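Odera with the Kadska room pack: a review after a summer of use

I've put off writing this up because I kept finding one more thing to try, and then August was gone and I had a notebook full of scribbles and still no review. So this is me sitting down with a pot of coffee and going through them in whatever order they come.

Some background first, for anyone who landed here from a search. I look after one machine. It's a Wandlow, an arm on a rolling base with a single gripper, and its whole job is picking up around a room: trash off the floor, things off a table, things back onto a counter. I do the setup, I do the cleaning and greasing, and when it starts missing its grasps I'm the one on the floor with a flashlight. Odera is the simulator I use to rehearse all of that before I touch the real thing, and Kadska is the room pack that goes with it. They're sold separately (more on that grumble later), but I can't imagine wanting one without the other.

Installing was easier than I expected. The whole thing took 43 minutes, most of that spent waiting on the room files, and I only had to go back once, when I pointed it at the wrong folder for the arm model. You load the arm, you load a room, you tell Odera where the base is parked, and then you spend the rest of the afternoon on cameras. I mean that kindly! Camera placement is where this package earns its money, at least for me. On the real Wandlow, moving a camera means loosening a bracket, losing the tiny washer, finding the tiny washer, and running the calibration all over again. In Odera you type in a new mount offset and have a fresh view before your coffee has cooled.

The Kadska room I use most is a plain lived-in sort of place. There's a wooden counter with a toaster and a few odds and ends on it, a wooden door, a window with a wide sill, a lined trash bin, and a good stretch of bare floor. You can drop in loose objects wherever you like, and you can change the light, which matters more than I thought it would when I started.

Camera views from Odera, Kadska room

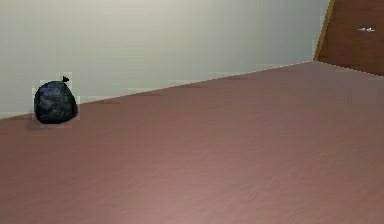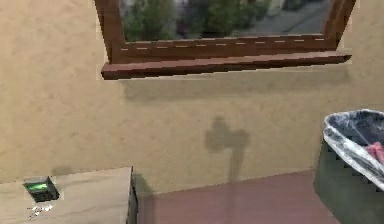
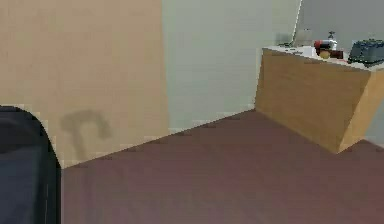

My routine goes like this, and I'll spell it out because the manual spreads it over several chapters and I'd have liked to find it in one spot. Park the base. Bring the arm to its rest pose and check that the pose in Odera matches the pose on the real machine, joint by joint, by reading the numbers off both. Then open the camera panel and look at what the gripper is blocking. Swing the arm through its reach with the light where you plan to have it, and watch the wall and the floor for shadows while it goes. Then drive to the next parking spot and do it all again, even if you're tired of it by then — I skipped one on my second weekend and paid for it with an evening of puzzling over a view that was mostly gripper housing.

The shadow check deserves a paragraph of its own. My Wandlow had been hesitating on one side of the room for ages, and I'd blamed the wheels, then the floor, then the gripper pads (which I replaced, and which were fine). I finally set up the same corner in Odera and turned the arm shadow off and on, off and on, and the hesitation came and went right along with it. I moved one lamp in the real room and raised the camera mount by 32 millimeters, and the arm has been reaching for things on that side without fuss ever since. I felt a bit foolish about the pads. They were nice pads, so now I have spares.

I also use it for maintenance, which may be a little off label. After I clean and regrease the wrist I run a set of moves called the Ratia check, which comes bundled with Odera and walks the arm through 65 poses. I run it in the simulator, save the joint readings, then run it on the machine and lay the two sets side by side. If one joint drifts away from the other I know where to put the wrench. It caught a slightly loose coupling in the wrist for me in the spring, well before I would have noticed it from how the arm was working.

Now for the things I'd change. The picture quality is modest, and I'd go in expecting that. Fine detail gets soft, edges look stair-stepped, and you can get a boxy patch of slightly wrong color around an object. For checking reach, blocking and shadows, I've stopped noticing. If you want to judge whether your software can tell a dark bag from a dark rug, I'd be careful about trusting it, and I'd want real pictures in the mix too.

The object library is smaller than the store page led me to hope. I wanted more kinds of crumpled and floppy things, seeing that those are what my arm spends its days picking up. You can bring in your own models, and I have, but the importer is fussy about scale and I've had a lemon come in the size of a beach ball more than once. (It made me laugh each time, so I'm not taking off many points.)

Saving is clumsy as well. Odera keeps the room, the arm and the camera mounts in separate files, and it doesn't warn you if you open last month's mounts with this month's room. I now put all of them in a folder with the same name and a short note saying what I moved. Please do this from day one. I lost a whole set of mounts by not doing it, and rebuilding them from the marks on the bracket was a long, squinty job.

And then the price. Kadska cost me 153 dollars on top of Odera itself, and I do think at least one furnished room ought to come in the box. The bare test room you get with the base package has four walls and a floor, and it teaches you next to nothing about parking an arm beside a counter.

Would I buy it again? Yes, and I'd buy it earlier. If you look after a single arm and you're used to finding things out by moving brackets around, I think you'd get your money back in saved evenings. If your machine is bolted down in one spot and never sees a new room, the base package will probably do and you can leave Kadska on the shelf. I've got the next update downloading while I type this, and the notes say the importer has been reworked, so I'll try the lemon again tonight and add a line here if it comes in at a sensible size.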